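Wire baskets vs drawers for garage stuff?
Storage & Organizing > Small Spaces

pratetti_mom
OK I need opinions before I spend money. We moved in May and the garage is one long narrow room with a door at each end, so anything that sticks out more than a foot gets walked into. I have gloves, twine, sandpaper, dog leashes, the lot. My husband wants a drawer cabinet from Nirari. I want baskets on the wall so I can SEE things. I have $200 and that has to include the hooks and whatever goes in the drywall.

elvira.agudelo
Baskets, no contest! I had drawers for years and every one of them turned into a junk drawer, even the one with the label maker labels on it (especially that one). With wire you can tell from across the room whether the gloves are there. Get the kind with two levels where the bottom one comes out farther than the top, so you can drop things in without reaching around.

flumasia7
Going to disagree with Elvira. Wire lets everything small fall through. Sandpaper curls, twine hangs out the holes, and the dust gets on all of it. Drawers keep things clean and you can shut them when people come over.

elvira.agudelo
So put the small stuff in a jar and put the jar in the basket. White with two tiers:
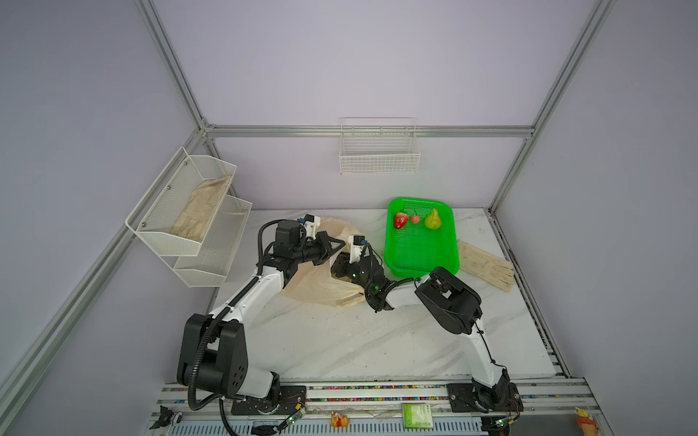
Two-tier wire basket, glove on top, bottom one still free

I'd do gloves up top and leashes on the bottom, closer to the dog's end of the day, so to speak. Mine is by the back door at shoulder height and I wouldn't go any higher.

pratetti_mom
Ooh I like that. Does it need to go in a stud? Our studs are in weird places.

Radomir_J
For gloves and leashes a decent drywall anchor is fine. For paint cans, find the stud or screw a board across two studs and hang the basket on the board. I did the board thing in my mother's laundry room and could slide everything over until it looked right. Painted it the wall color too.

flumasia7
Board is a good idea, I'll give you that. Still say she'll be picking sandpaper off the floor by Christmas.

pratetti_mom
The sandpaper can live in a binder, I saw that somewhere on here. Would 7 inches deep be too much next to a door?

Radomir_J
Which way does the door swing? If it opens into the garage, tape the outline on the wall first and walk past it with groceries for a couple of days - cheaper than patching holes.

elvira.agudelo
Yes to the tape!! I skipped it and moved mine twice.

pratetti_mom
Swings out, thank goodness. Taping tonight. Husband gets one small drawer unit under the workbench and he's already calling it a win, so we'll see what's left of the $200.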